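Section 4: Setting up the Sestholm 282 band sealer

4.1 Before you start

Place the sealer on a level bench. Leave 10 inches clear on the outlet side. Connect the power cord to a grounded outlet.

CAUTION: The sealing bars stay hot after the switch is turned off. Do not reach under the guard until the HOT lamp goes out.

4.2 Loading the film

1. Turn the main switch to OFF and raise the guard.
2. Slide the film roll onto the spindle with the printed side facing out.
3. Feed the film under both guide rollers and over the forming plate.
4. Close the guard. The latch clicks when seated.

Note: Part 291 guide rollers fit the Sestholm only. Rollers from the older Floltton sealer are too short.

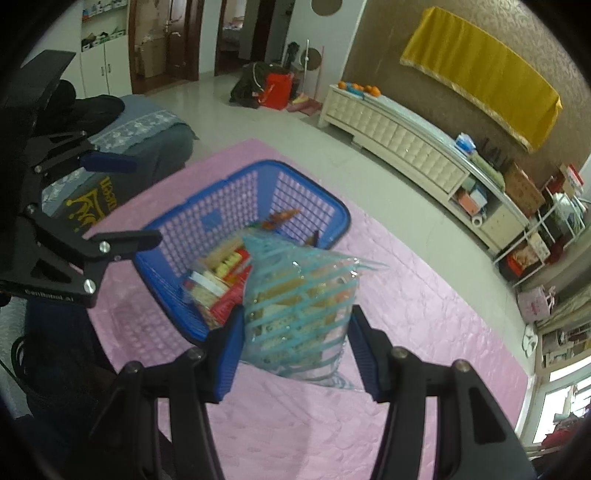 4.3 Checking the seals

Seal temperature is set with the left dial. Start at position 2 and run a short length of empty film before filling any packages. Film with a repeating print, such as the diagonal turquoise stripes on a clear pillow package, must also be checked for drift, as a slanted pattern makes a small feed error hard to notice. Compare the print at the end seals of consecutive packages.

1. Press lightly on the filled package and listen for escaping air.
2. Look along each seal for folds or trapped product.
3. If the seal peels open by hand, raise the dial one position and repeat.
4. If the film shrinks or browns, lower the dial one position.

Wrinkles in the body of the package do not affect the seal. Wrinkles that cross the seal are a reject.

4.4 Recording the settings

Write the dial position and film lot on the card inside the guard. For film not listed in the appendix, contact Rin Ebihara at the Alvarado service desk before running a full roll.

Revised 18 Dec 2024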